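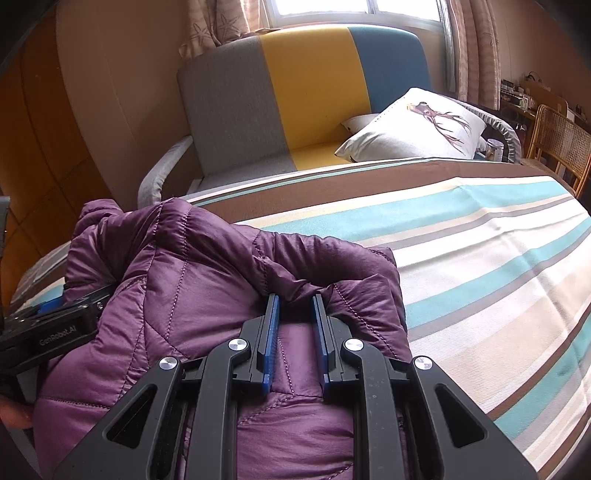
2 min read

Hi Consuelo – quick September update on the Landuma kit trial, before the Platow money gets its next look.

We're at 148 clothing episodes against the 711 we promised you, so yes, behind, but the pace has picked up a lot now that I've stopped resetting everything between takes. Shirts and towels were easy. Puffy stuff is where the handheld grippers earn their keep! Slippery nylon wants to slide off, so Hnat and I went through pinch after pinch with the textured pads and settled on grabbing a good thick fold, slow close, then lift. I'd keep the pads on the order.

What I like less: my wrist is tired after an hour or so, and the Verbeke upload tool still chokes on long sessions (I split them by hand, which eats most of an evening). Support did write back, but the fix isn't out yet.

Spending so far is $1,191, mostly the second kit and spare pads. I'd like to hold off on the Flurbridge add-on until the uploads behave – can you live with that?

Next up is bedding, then zippers. Hnat Karpenko has the folding notes if you want them early, they're messy but readable.

Contact | © Landuma trial notes | Back to top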